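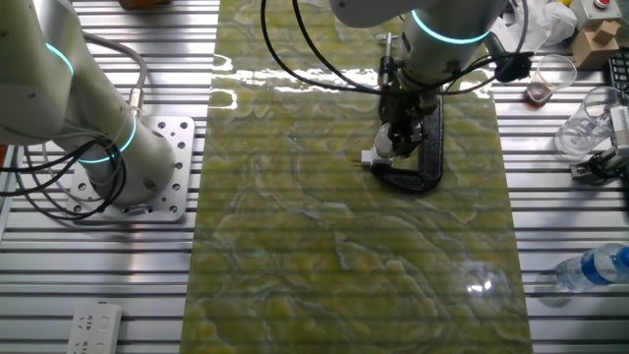 Black C-clamp on the green marbled mat, with the little white piece by its opening.

How to use a C-clamp without wrecking whatever you put in it

I bought my first C-clamp from Kinyua for a shelf job and promptly cracked a plastic fitting with it, so this page is for anyone about to do the same! You don't need much: the clamp, a couple of offcuts of scrap wood and a bench you don't mind scuffing.

First, wipe the screw with a dry rag and wind it all the way out and back. If it grinds, put one drop of light oil on the threads and wind it again. Mine had sat in the shed since September and took nearly 15 turns to loosen up.

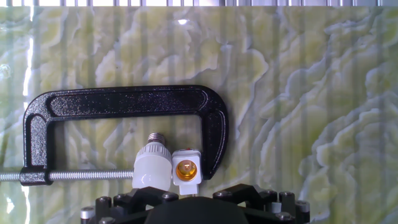

Next, open the jaws a bit wider than the thing you're holding. Put the work against the fixed jaw first and keep it there with your thumb, then bring the screw up until it just touches. Round things love to roll at this point – take your time. With plastic or china (lamp fittings, knobs, that sort of thing) I stop as soon as it won't slide about.
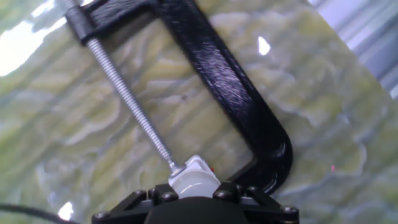 For wood you can go tighter. Slip an offcut under each end so you don't get that horrid round dent, then give it another half turn. Tekle Gebreyes, who taught me most of this, uses old bits of Etley floor tile instead, but I find they skid.

If you're gluing, check it again after 8 minutes. The joint settles and the clamp goes slack, and you'll want to nip it up a touch.

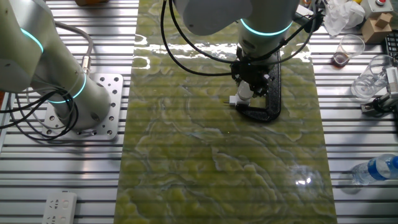

Reading time: 2 mins | 417 words with comments

Taking it off is the easy bit. Hold the frame in one hand before you undo the screw, or it'll drop on your foot (ask me about last Sunday). Wipe off any glue while it's soft and wind the screw halfway in before you put the clamp away.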